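Speckled laminate and painted tops

Speckled work surface is the general name for any tabletop, counter or bench whose plain ground color is broken up by small flecks of a darker or lighter shade. Pale greens are among the best loved of the family, and it is easy to see why - they are restful to look at, friendly to daylight and wonderfully forgiving of crumbs!

Appearance

The ground is usually a single soft color. Flecks may be bold and crowded, as on many diner counters, or so fine that they only show up close. A matte finish spreads the light gently across the top, so shadows fall with blurred edges and a faint smudge or a little dust settles in among the speckles.
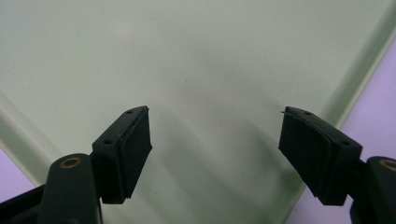
The pale mint type, with a matte finish and tiny darker flecks.

Names and local favorites

In Clenden the mint shade is known as "pond top," a name that has spread happily to nearby towns. Skunduvthorpe prefers "eggshell," after the speckled eggs sold at its April market. The Fuko pattern book lists 900 speckled designs, 6 of them mint, and leafing through it is a real pleasure for anyone who likes small differences in color.

Care

Most speckled tops need only a soft damp cloth and mild soap. Gritty powders can leave shiny patches on a matte finish - a shame on a large, plain surface, where they catch the light. Dust is best lifted with a dry cloth before washing.

See also

Ashour table
Counter edging
Terrazzo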